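**Teaching by hand, week two**

I've been showing the Paisan arm how to tidy a table, and my wrists know it! You hold a gripper in each hand, do the job at a normal pace, and the Vamus software turns your moves into something the robot can learn from. I got through 113 demos for the Tesmont project — 12 had to go because I rushed the grab. Thin plastic is the hard part, so go slow and close the jaws fully before you lift.

Bag and little green sprig on the table, grippers up, ready for another go:

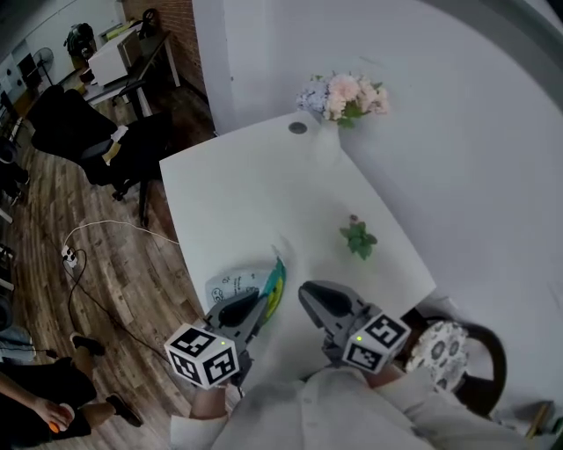

**Next up**

Cups, at the Kororthorpe shop. I have eight ready.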